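My sister Ye-rin moved in with her boyfriend in February, and for the first time since college I live alone. People keep asking if I'm lonely. Some evenings, yes. Mostly I'm surprised by how much of my dating life was about having someone to eat with.

I was with my last boyfriend for two years. We never fought. We also never talked about anything past the weekend, and when it ended we divided up the streaming passwords and that was it. I cried more over the cat, who was his.

Lizelle thinks I should get back on the apps. I gave it 6 weeks last fall and met one man I liked – he moved to Collitz for work. We still text, but less.

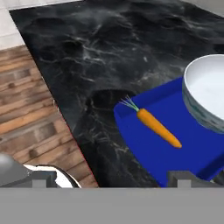
Page 2 of 6

So I've stopped looking for now. I told my mother this on the phone and she went quiet, then asked whether I was eating enough vegetables. I am. I cook on Sunday nights' leftovers until they run out, and then I call Lizelle and we go out for noodles.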